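ok so I spent my whole lunch break reading the county's answer to my records request, and I have thoughts (a thread, sorry)

Back in February I asked for the dispatch logs and overtime sheets for our sheriff's office. Simple stuff! They billed me for 1256 pages. I paid it, grumbling.

What I got: 74 pages blacked out top to bottom. Not a name here and there, the whole page. Two of them are a parking map, and I know that only because the title got missed.

The overtime sheets are the part I cared about. Five deputies are up for a disciplinary hearing, and the sheriff keeps saying the hours were "reviewed." Reviewed by who? There's no signature on any sheet I can read.

Albane Bouvier asked exactly this at the board meeting and got told it's a personnel matter. She asked again, louder. Same answer, then they moved on to the Filarano bridge.

Shout out to the clerk at the Plenodo annex, who was lovely and found me the missing index while I stood there.

Anyway, I'm appealing. The form is one page and wants a "specific legal reason" for every blackout, so that's my evening gone.

Will post the index once I've got it scanned. If you've ever won one of these appeals, tell me how you worded it please!!

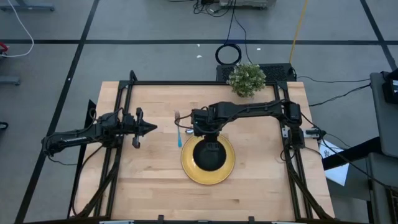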